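Ticket 193
Product: Jinitz arm, two-finger gripper, Preva teleop software
Site: Funcombe, bench 2
Status: Open
Summary: Taught pick-and-place drops the ball on replay, vendor blames the demonstrations

Opened by bench operator

Task is to pick up a tennis ball, move it across the table and let it go in the tray. We show it to the arm by remote control with the Preva handset, save the demos, and train overnight. By remote the pick is fine. On replay the arm goes to the right place, closes, lifts, and then loses the ball on the way over. Sometimes it opens early and sometimes it never really closed.

We recorded 144 demos. The guide says that is plenty for a single-object task. I have my doubts about the guide, but that's the number it asks for and that's the number we gave it.

Already tried before opening this:
Power cycled arm and handset.
Re-homed the gripper.
Retrained from scratch on the same demos. Same result.
Swapped the ball for a newer one. Same result.

Reply from Gebreyes support

Thank you for the detailed report. In most cases like this the cause is inconsistent demonstrations. Please record a new set with slower, smoother motion and make sure the operator pauses before closing the gripper. We also recommend wiping the camera lens.

Update from bench operator

Lens wiped. No change, and I didn't expect one.

I'm not ready to throw out the demos. "Inconsistent" was also the answer on our last ticket, and that one ended up being a bad cable. If the demos are the problem I'd like to know which ones and how you can tell. I went back through the wrist view for a batch of them and the grasp looks the way I'd want it to look, fingers on both sides of the ball.

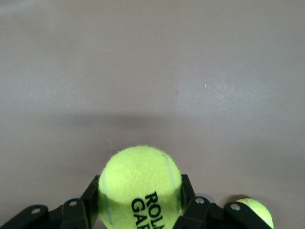
What I did find is in the logs. During a demo the handset sends the gripper command as a position from 0 to 1. The saved demo file has two gripper columns, one for the command and one for the measured position. With a ball in the fingers those two numbers can't match, because the operator squeezes past the point where the ball stops the fingers. The measured value stays put and the command keeps going. That extra squeeze is what holds the ball.

The training config has the gripper target set to "measured". So as far as I can see, we are teaching the arm to close exactly as far as the surface of the ball and then stop. No squeeze. I'd call that a fairly good way to drop a ball.

Can support confirm which column the default is supposed to use? The guide says one thing on the setup page and the other in the appendix.

Reply from Gebreyes support

We have passed your question to the software team. The default was changed in the August release. In the meantime, please try recording a small set of new demonstrations as suggested earlier.

Update from bench operator

Did both, separately, so we can tell them apart.

Test A: new slow demos with a pause before closing, config untouched. Still drops the ball. It does drop it more slowly.

Test B: original demos, nothing re-recorded, gripper target switched from "measured" to "command". Retrained overnight. Ran 9 replays in the morning and the ball made it to the tray in all but two. In both misses the arm came in off to one side and bumped the ball before closing, so that looks like a separate problem.

I won't claim this is fixed on 9 runs. I also haven't tried it with anything softer than a tennis ball, and a target that copies the operator's squeeze could be a bad idea on something that crushes. But the demos we were told to throw out are the same ones that are now mostly working.

Still need from support:
Written answer on which gripper column is the default after the August release.
A fix for the guide, setup page and appendix both.
Whether the old demo sets from before the release need converting - we have a shelf of them and I'm not redoing those by hand.
Any thoughts on the sideways approach. I can upload the two failed runs.

Please leave this open until the first item is answered.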